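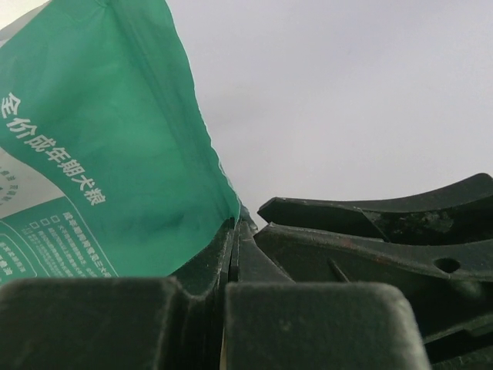
How Did People Start a Car Before There Were Keys?

If you have ever sat in the back seat while a grown-up started the car, you know it doesn't take long. They turn a key, or on newer cars they push a button, and the engine hums. You might not even have your seat belt buckled yet. But if you had been a kid when your great-great-grandparents were kids, starting the car would have been quite a performance, and you would have been told to stand well back and keep the dog out of the way.

Let's look at how it was done, and to do that we need to have a little think about engines first. It won't hurt, I promise.

What an engine is waiting for

Inside a gasoline engine there are some round, hollow spaces called cylinders. Picture a soup can with both ends cut out. Inside each one is a thick metal plug called a piston, which slides up and down very snugly. When a tiny bit of gasoline mixed with air gets into the space above the piston, and a spark sets fire to it, the burning gas gets hot and pushes the piston down hard. The piston pushes on a bent metal bar called the crankshaft, and the crankshaft goes around. That turning is what moves the car, after it has gone through some gears and other parts we'll save for another page.

Now, have you spotted the problem? The engine needs to suck in air and gasoline before it can burn them, and it can only suck them in if the pistons are already moving. And the pistons only move by themselves once something has burned! It's a bit like a swing. Once you're going you can keep yourself going, but somebody has to give you that first push (or you have to do a lot of wriggling).

So every gasoline engine needs a push to get started. Your family's car does it with an electric motor. The old cars did it with an arm. A person's arm, I mean.

The handle at the front

If you go to an old car show, walk around to the front of the very oldest cars and crouch down. Just below the radiator you may find a metal handle sticking out, bent into two corners so it looks like a stretched-out letter Z. This is the starting crank. The far end of it hooks onto the end of the crankshaft, so when you turn the handle you are turning the whole inside of the engine.

At the little motor museum in Pudetel there is a dark green Hernon touring car with its crank still in place, and next to it is a practice engine bolted to a bench, with no gasoline in it, so that visitors can try the handle for themselves. Most children are surprised by how heavy it feels. It goes along easily for a bit, and then it suddenly gets stiff, as if somebody on the other side were pushing back. What you're feeling is air being squashed inside a cylinder. The air doesn't like being squashed and it pushes back at you, until the piston gets over the top, and then off you go again until the next one.

A driver's morning

Say it is a chilly morning and you want to drive to the market. You couldn't just hop in. Every make of car was a little different, and the owner's handbook for the Hernon runs to 181 pages, a good many of them about starting it, but it usually went something like this.

First you made sure the hand brake was on and the car was out of gear. This mattered a great deal, as you were going to be standing right in front of it!

Next you set two small levers by the steering wheel. One was the throttle, which decided how much of the air and gasoline mixture the engine got. The other one was for the spark. It told the spark whether to come early or late, and for starting you wanted it late. Remember that one, we'll come back to it.

Then you walked around to the front and pulled the choke, a wire with a little loop on the end. The choke cut down the air going in, so the engine got a stronger helping of gasoline. Cold engines need that. You gave the crank a couple of slow turns to draw the mixture in, walked back to switch on the spark, walked to the front again, took hold of the handle, and pulled it up smartly.

If you were lucky, the engine coughed and caught and began to rattle away, and you hurried back to the levers before it changed its mind. If you weren't lucky, you did it again. And again. On a really cold day you might be a very warm person by the time you left home.

The kick

Now, about that spark lever. If the driver forgot it and the spark came too early, the gas burned while the piston was still on its way up. It shoved the piston back down the wrong way, and the crank handle spun backward with a terrible jerk. People called it a kick, and it could break a wrist or an arm.

Careful drivers learned a special way to hold the handle. They kept the thumb on the same side as the fingers instead of wrapping it around, so that if the crank kicked, it would be more likely to pull out of the hand. They also liked to pull up and not push down. These are things for trained grown-ups only, even today, so please don't ever try a crank on a real car.

Along comes the electric starter

Inventors had been trying all kinds of ideas, including springs you wound up and tanks of squashed air. What worked best was a small electric motor with a battery to run it. Electric starters began to appear on some new cars in 1912, and over the years that followed they spread to nearly all of them. Now anybody could start a car sitting down, in nice clothes, without big muscles, and many more people found they could drive on their own.

The starter motor has a small gear on it, and the engine has a big ring of teeth around a heavy wheel called the flywheel. When you turn the key, the small gear slips into the big one and spins it. As soon as the engine is running by itself, the small gear lets go. Next time you're near a car being started, listen for the "ruh-ruh-ruh" just before the hum. It's the same job the arm used to do.

Plenty of cars kept a crank in the trunk for years afterward, just in case the battery went flat.

Words to know

Crankshaft: the bent bar that the pistons turn.
Choke: a flap that lets less air into a cold engine.
Flywheel: a heavy wheel that helps the engine turn smoothly.
Throttle: the part that controls how much mixture the engine gets.

Something to try

Ask a grown-up for a bicycle pump. Hold a finger over the end of the hose and push the handle down gently. Feel how it springs back at you? Now think of doing that before breakfast, in the snow, with a whole car attached.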